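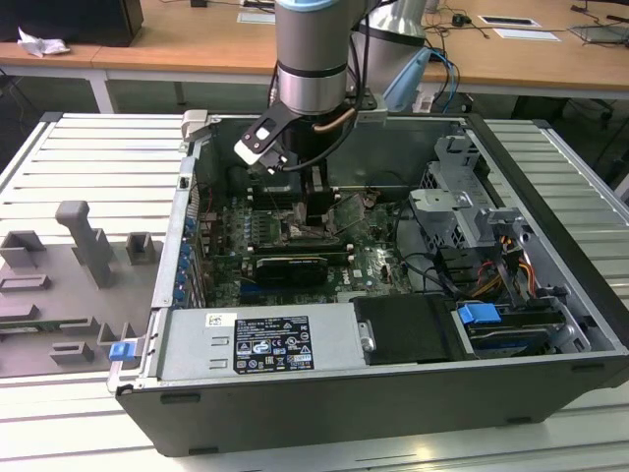

Monthly check of the Sumano guest house, done 2025-09-08 by Genowefa Walczak, with comments for the owner. I started at the reception and went up floor by floor, same order as always. The old booking computer must be opened and cleaned inside before October, with the side panel off and the tower lying on its side, so that one can reach the motherboard and the graphics card from above.

Smoke alarms, all floors: OK. The one near room 20 is a little yellow but it sounds.

Fire extinguishers: OK. Next service in October, please call Czerwiński.

Emergency exit to the yard: NOT OK. Two bicycles of guests stood before the door. I moved them and put a paper sign.

Guest kitchen, gas and stove: OK. The knob on the left is loose - Bartosz has the small screw.

Bunk beds, ladders and rails: one rail to tighten, upper bed by the window in the six-bed room.

Hot water: up to 508 liters in the tank, pressure normal.

Stairs and lights: OK, but the lamp on the second floor turns off too early. Guests with suitcases complain.

First aid box: plasters are missing. To buy.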